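How to Submit a Question for a Town Hall With Your Representative

Most congressional and state legislative offices now take questions in advance for public meetings. The process is short, but a lot of questions get dropped for reasons that have nothing to do with their subject. These steps follow the system used for the Murnville district meetings. Other districts differ in small ways, so check the notice for yours.

Before you start

You need your home address, an email address you check, and the meeting notice. The notice is usually posted on the office website two to three weeks ahead. Read all of it. It gives the deadline, the topic if there is one, and the length limit. In Murnville the limit is 282 characters, including spaces.

If the meeting has a set topic, such as foreign aid or veterans' care, an off-topic question will be held for the next open meeting. It is not answered by mail unless you ask for that.

Step 1. Confirm your district

Lines were redrawn in several counties and some streets are now split. Type your full address into the lookup page on the state election site, not just your ZIP code. People on the Eltden side of the river should check even if they have voted in the same place for years.
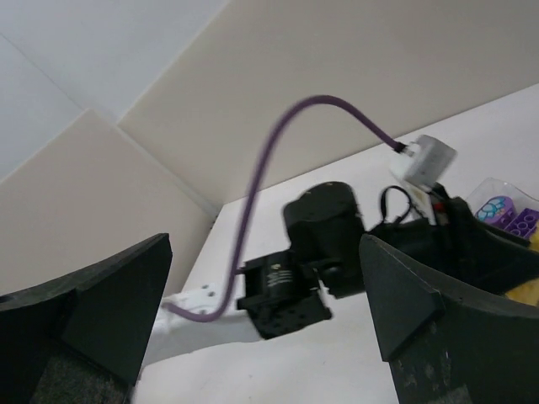

If the lookup gives two results, call the district office and ask which one applies. Write down the name of the person you spoke to.

Step 2. Pick one thing to ask

A question with two parts is nearly always cut down to the first part. Put the thing you want answered first, or leave the rest out.

Look up what the member has already said. Voting records and floor statements are public and searchable by bill number. If the member voted on the bill, name the vote. "Why did you vote against the shipping amendment in July?" is harder to slide past than "What is your view on shipping?"

Step 3. Write it out

Start with the question. Background goes second, and one sentence of it is enough. Leave out greetings and thanks, as these count toward the limit.

Here is a draft that Akinyi Odera sent in for a meeting on trade, before editing:

"Hello and thank you for taking my question. I work at Cisarport and we have all been hearing a lot about the new inspection rules and I wondered what you think about them and whether there will be money."

And after:

"Will you support funding for extra inspectors at Cisarport before the new rules take effect? I work there and we are short on every shift."

The second one can be answered yes or no, and the moderator can tell if it wasn't.

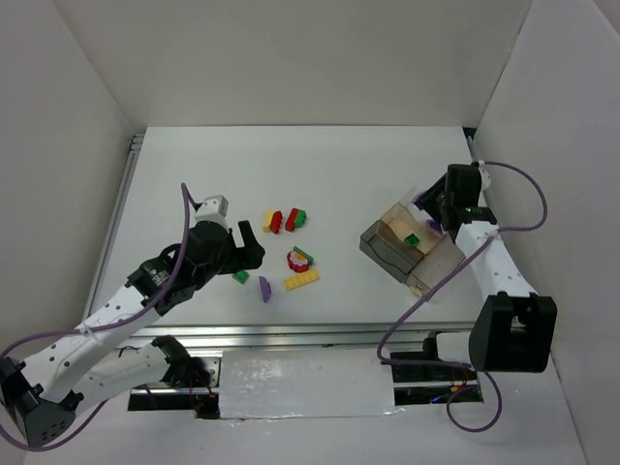
Two robot arms at a white tabletop.

Step 4. Fill in the form

Enter your name as you want it read aloud. If you have accents or other marks in your name, include them, and add a pronunciation note in the comments box. Urmas Kütt, who moderates the Murnville meetings, reads these notes beforehand.

Check the box that says whether you will attend in person. If you leave it blank, the form treats you as remote and your question goes in the second half of the meeting.

Do not attach files. The form accepts them but the office does not open them.

Step 5. Save the confirmation

You should get an email with a four-digit number. Helju Sproģis got 1287 for hers and needed it at the door, where the list was sorted by number and not by name. Print it or keep it on your phone. If nothing arrives within an hour, look in the spam folder, then call.
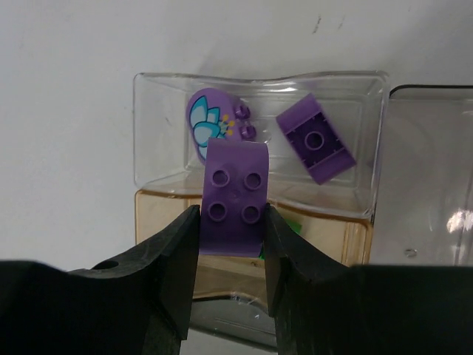
Step 6. At the meeting

Doors at the D'Amico Center open at 6:00 p.m. The room seats up to 200, and seats are not held for people with questions – come early if you need one near the microphone.

When your number is called, stand and read the question as you submitted it. You can skip words but not add a new subject. Most moderators allow one follow-up of a sentence or so. Have it ready.

If your question isn't reached

Ask at the table by the exit for a written reply form. Put your confirmation number at the top and copy the question exactly. Written replies have been taking four to six weeks. If you hear nothing after that, call the district office and ask for the constituent mail desk.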